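Was eine Tasse wiegt

Ich gehöre zu den Menschen, die zu jedem Tag der offenen Tür gehen, den ihre Umgebung hergibt. Klärwerk, Stellwerk, Großbäckerei, ich war überall schon mindestens einmal und habe mir überall einen Kugelschreiber mitgenommen. Als die Firma Breltik in Stuvberg ihre Halle öffnete, musste man mich also nicht lange bitten, obwohl ich von Robotern ungefähr so viel verstehe wie meine Nachbarin von Fußball, nämlich das, was man durch die Wand so mitbekommt.

Erwartet hatte ich Schweißfunken. Irgendetwas Großes in Orange, das Autotüren durch die Luft schwenkt. Stattdessen führte man uns, nachdem wir in der Eingangshalle sehr ordentlichen Pflaumenkuchen bekommen hatten, durch einen langen Flur in einen Raum, in dem abgewaschen wurde. Nun ja, fast. Das Wasser fehlte, es ging um das Geschirr und den Abtropfkorb, also um den Teil der Hausarbeit, den man macht, während man schon an etwas anderes denkt.

Ich gebe zu, dass ich im ersten Moment ein wenig enttäuscht war. Im zweiten habe ich mich auf einen der Klappstühle gesetzt, und dann bin ich, wenn man meiner Frau glauben darf, fast den ganzen Nachmittag dort sitzen geblieben.
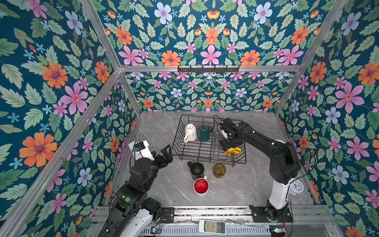 Zwei Arme, ein Abtropfkorb: die Geschirrzelle bei Breltik in Stuvberg.

Was mich zuerst für die Sache eingenommen hat, war die Tapete. Grüne gezackte Blätter, orange und rosa Blüten auf dunklem Petrol, und davor diese beiden Arme mit ihren schwarzen Gelenken! Meine Großtante hatte im Esszimmer etwas ganz Ähnliches an der Wand, und bei ihr durfte man die guten Tassen auch nur mit beiden Händen anfassen. Die Tassen in der Zelle passten übrigens genauso wenig zusammen wie die in meinem Schrank: eine weiße mit Aufdruck, eine dunkelgrüne, eine rot-weiße, dazu Gläser. Mir war das sofort sympathisch. So sieht Geschirr aus, wenn Leute damit leben.

Und dann die Langsamkeit. Ein Greifer senkte sich in den Korb, hielt inne, rückte ein kleines Stück nach, hielt wieder inne. Man hätte dazwischenrufen mögen. Ein Junge neben mir hat es getan (»Weiter links!«), und der halbe Raum hat gelacht, aber ich glaube, wir hatten alle dasselbe gedacht. Die junge Frau von Breltik, die uns das Ganze erklärte, blieb sehr freundlich und sagte, für eine einzige Aufgabe dieser Art kämen bei ihnen gut und gern rund 1000 Durchgänge zusammen, bevor man überhaupt darüber rede, ob sie sitzt. Auf einem Zettel an der Tür stand die Zahl 561, das war der Stand vom Morgen.

Darüber habe ich auf der Heimfahrt lange nachgedacht — wir mussten wegen der Baustelle über Tistdale fahren, Zeit war also reichlich. In den Leserbriefen unserer Zeitung liest man ja im Wechsel, dass die Roboter uns demnächst alles wegnehmen und dass sie zu dumm sind, ein Glas zu halten. Beides schreibt sich leicht, wenn man nie zugeschaut hat. Ich habe zugeschaut und bin seither unsicherer als vorher, aber auf eine angenehme Art. Mir ist zum Beispiel nie aufgefallen, wie viel ich weiß, wenn ich morgens blind in den Schrank greife: wo der Henkel sitzt, wie schwer der Becher sein wird, wie fest ich zudrücken darf.

Deshalb wünsche ich mir, dass mehr Firmen ihre Türen aufmachen, und zwar auch dann, wenn es drinnen noch ruckelt. Die fertige Maschine im Werbefilm sagt mir wenig. Von der Firma Yüksel, die im Gewerbegebiet gleich nebenan sitzt und ebenfalls an Greifern arbeitet, kenne ich bis heute nur das Firmenschild, und das finde ich schade. Wer irgendwann möchte, dass so ein Arm bei meiner Mutter in der Küche steht, der sollte uns vorher beim Üben zusehen lassen, gern mit Kuchen.

Breltik will im August noch einmal öffnen, dann angeblich mit Besteck. Ich habe mir den Termin eingetragen, und meine Frau kommt wieder mit, unter der Bedingung, dass wir diesmal nach zwei Stunden gehen.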